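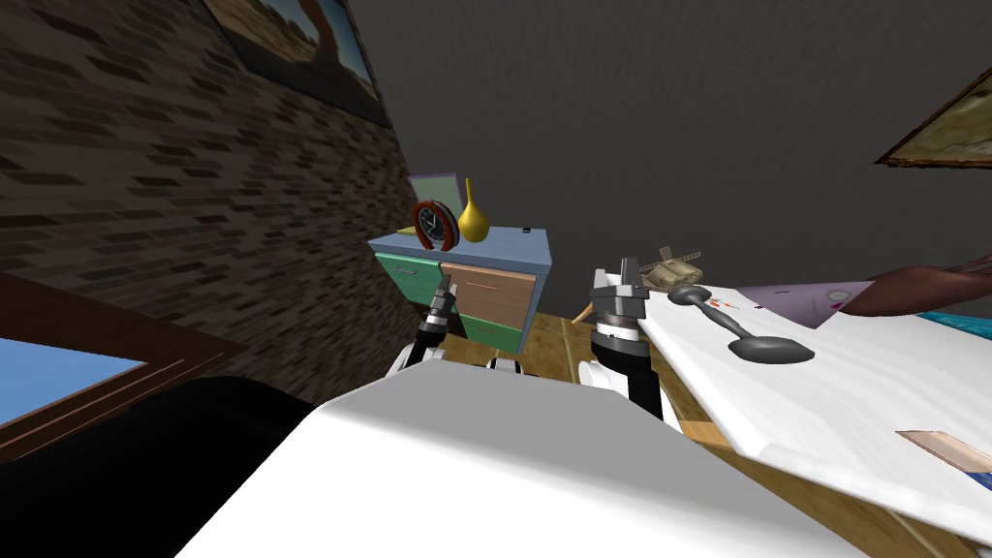
Drawer Runners, Part 2: Side-Mount Against Undermount

The first post covered measuring the carcass. This one covers the choice of runner, which took me longer than it should have, and the mistakes I made installing the first pair.

A side-mount ball bearing runner needs a fixed gap on each side of the drawer box. Half an inch per side is the usual figure, so the box comes out one inch narrower than the opening. The tolerance is small. A box that is 1/16 inch too narrow can be shimmed with card or veneer. A box that is 1/16 inch too wide binds, and the only fix is to plane the sides or rebuild it. I now cut the front and back of the box slightly short on purpose and keep a stack of shims in the bench.

An undermount runner hides below the box and is adjusted with clips at the front corners. It looks better with the drawer open. It also fixes the height of the drawer bottom, the thickness of the sides, and the notches at the back, all of which have to match the maker's sheet. If you already have drawer boxes, as I did, undermounts mean new boxes. I went with side-mounts.

Extension

Three-quarter extension runners leave the back quarter of the drawer inside the cabinet. For a shallow drawer of pencils this doesn't matter. For anything deep, you lose the use of that space unless you reach in blind. Full extension costs more and puts more load on the front screws. Wilma Rennie, who read a draft of the first post, wrote to point out that I had ignored tipping. She is right. A light cabinet with two full-extension drawers open will go over if they are loaded. Fix it to the wall, or fit an interlock so that only one drawer opens at a time.

Screws

Use the slotted holes first. On each cabinet member, put one screw in a vertical slot at the front and one at the back, snug but not tight. On each drawer member, do the same in the horizontal slots. Hang the drawer, close it, adjust, and only then drive screws into the round holes. I skipped this on the first pair and spent an evening plugging holes with dowel.

Pilot holes matter in particleboard more than in solid wood. The screw holds by its thread in a weak material, and stripping it once ruins the hole. Set the clutch low and finish by hand.

Squareness

Most runner complaints I have seen come down to the cabinet. If the two sides are not parallel, the drawer runs freely at the front and stiffens toward the back, or the other way around. Measure the inside width at the front and at the rear before buying anything. Mine was out by 3/32 inch, and a strip of veneer behind the rear of the left runner took care of it.

Fouad Nassar asked in the comments last time whether to lubricate. Wipe the old grease off if it has collected sawdust, then use a thin smear of white lithium grease on the ball race. Spray oil attracts dust and has to be done again within months.

The fronts go on last. I use double-sided tape to position each one, with playing cards for the gap, and drive two screws from inside the box before opening the drawer fully. Pulls are for the next post. I have 11 to drill and want to make a jig for them first.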